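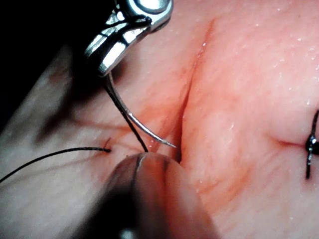 4.3 Wrist camera versus fixed overhead camera

Claims that a camera close to the instrument improves automated suturing are common, and we wanted to know how much of the benefit survives a fair comparison. Earlier reports, including our own pilot from September, changed the camera and the controller together, so the gain could not be assigned to either one. In this section the controller is held fixed. Only the view changes.

We recorded 551 needle approaches with the Wavari arm and its standard needle driver. Of these, 51 were dropped before any scoring, because the log of joint angles had gaps. The remaining 500 were split evenly between the wrist camera and the overhead camera. The same operator, Biljana Mujić, set up each trial, and the order of the two views was shuffled so that practice on her part would not favor one of them.

Figure 2. Wrist view before needle entry. The curved needle is held in the driver with its tip at the edge of the groove. The rounded shape at lower center is out of focus. A knotted stitch is visible at right.

The wrist view has an obvious appeal. As Figure 2 shows, the point of the needle can be picked out against the darker groove, and the curve of the shaft is easy to follow. A person looking at such an image would probably feel confident about where the tip is. We are less sure that the tracker should. Bright glints run along the needle and the jaws, and more are scattered over the surface at upper right. The tracker looks for thin bright edges. It has no built-in reason to prefer the edge of a needle over a row of highlights, and in our logs it sometimes did not.

The thread was a second source of trouble. Black strands stood out well from the pink surface, which helped when we wanted to find them and hurt when we did not. With two strands in view, the tracker had to decide which one belonged to the needle. It made this choice from a single image and then kept it, right or wrong, until the end of the approach. The overhead camera saw less of the thread and so had fewer chances to make the mistake. We would not call that a strength of the overhead camera — it was missing information, and the omission happened to be harmless in this task.

Depth of focus also limits what can be concluded. The lens was set for the needle tip, and anything nearer the camera blurred. A controller that must keep two tools from touching cannot rely on a soft outline for one of them. We did not test a lens with a smaller opening, and the lighting on our rig may not have supported it.

Two of us (Georgiou and Kolev) marked the tip by hand in 200 images without seeing the tracker output. Their marks agreed more closely in the wrist view, as one would expect from the larger size of the needle there. Better human agreement does not show that the robot will place better stitches, and we caution against reading it that way. Stitch placement was not scored in this experiment. It depends on the grip, the path through the surface and the pull on the thread, none of which the camera comparison isolates.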